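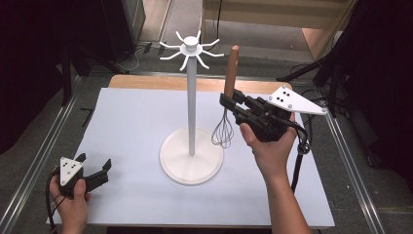
Swiss meringue without the tears

I put off making Swiss meringue for years because I thought it was the hard one. It's the friendliest of the lot! You warm the egg whites and sugar together first, the sugar melts, and after that it's very difficult to go wrong.

What you need

5 egg whites
Caster sugar, twice the weight of the whites
A pinch of salt
A heatproof bowl and a pan it sits over snugly

Wipe the bowl and whisk with a cut lemon. Any grease and the whites will sulk.

Warming the whites

Bring 2 cm of water to a gentle simmer. Tip everything into the bowl, set it on top (the base mustn't touch the water) and stir steadily with a balloon whisk. You're only keeping things moving at this stage, so save your arm. Rub a drop between finger and thumb now and then. When you can't feel any grains, take it off the heat.

Whisking

Now go for it, full speed, until the bowl feels cool and the peaks stand up straight. An electric mixer is quicker, but I love doing a small batch by hand, and so does Anathi Magagula, who taught me to swap arms halfway.

Baking

Spoon 14 generous blobs on to lined trays, swirl the tops with the back of a spoon and bake at 100°C for 2 hours. Leave them in the oven with the door shut until completely cold. I usually do mine on a Thursday evening and find them at breakfast, crisp and glossy and lifting straight off the paper.

Keep them in a tin, well away from the kettle. In May I have them with the first strawberries and far too much cream. Brown sugar works beautifully too, if you swap it for half the caster.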